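Can a Robot Fold Your Laundry?

By Hằng Phùng

Think about the jobs you do at home. Maybe you feed the cat, set the table, or put your clothes away. Could a machine do those jobs for you?

Some machines already help. A washing machine washes, and a dryer dries. A robot vacuum can roll across the floor and turn when it bumps into a chair. Each of these machines does one kind of job, and the job is almost the same every day.

Folding clothes is much harder. A plate keeps its shape when you pick it up. A shirt does not. It can twist, bunch up, or turn inside out, and it may land in a different shape every time you drop it.

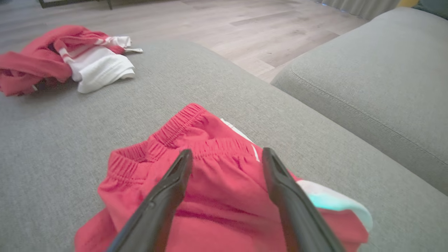 Before a robot can fold anything, it has to work out what it is looking at. Where does one piece of clothing stop and the next one start? You can answer that by looking, and if you are not sure, you give the cloth a tug. For a robot, it is a real puzzle. The red shorts on the sofa have a stretchy waistband full of tiny ruffles, and there is white cloth tucked partly under them. The pile nearby has the same red in it. A robot that only looked for "red" could mix up the two. It needs to find the waistband, close its two fingers on the shorts, and leave the white cloth where it is.

Then comes the gripping. Your fingertips can feel how thick cloth is and whether it is slipping. Many robot fingers are stiff and cannot feel very much. If they close too high, they miss. If they push too low, they press into the sofa.

How do robots learn? One way is practice. A person guides the robot through a job again and again, and a computer stores each try. One folding program, called Pluvument, was trained on 1,757 tries. In a test with 12 pieces of clothing, it folded 6 of them well enough to go in a drawer.

So can robots do chores yet? They can do some of them, some of the time. Many are slow, and a new kind of sofa or a new kind of shirt can confuse them. For now, you will probably still have to fold your own shorts.

Words to know

Gripper: the part of a robot that holds things.
Program: a set of instructions for a computer.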